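4.2 Setting a fixed address for the Ernel switch 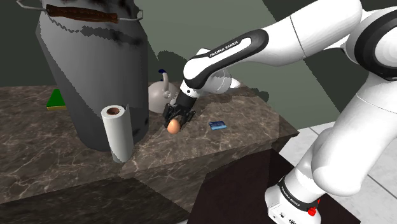

Before you begin, connect your computer to port 2 with a network cable. Wireless must be off during these steps.

1. Open the browser and log in to the Ernel page.
2. Go to Network, then Address, and choose Manual.
3. Enter an address that no other device is using. The last number must be over 10 - the lower ones are kept for the router.
4. Press Save and wait until the status light becomes steady.
5. Log in again with the new address.

Note: If you manage several switches with Civow, change them one by one and write down each address.

Caution: Do not remove the power cable during saving. The settings can be lost and you must then repeat the section from step 1.

Last updated: September, by Shafiq Biswas
3,224 views | 2 comments | Share
Get the Fotard newsletter by e-mail. Subscribe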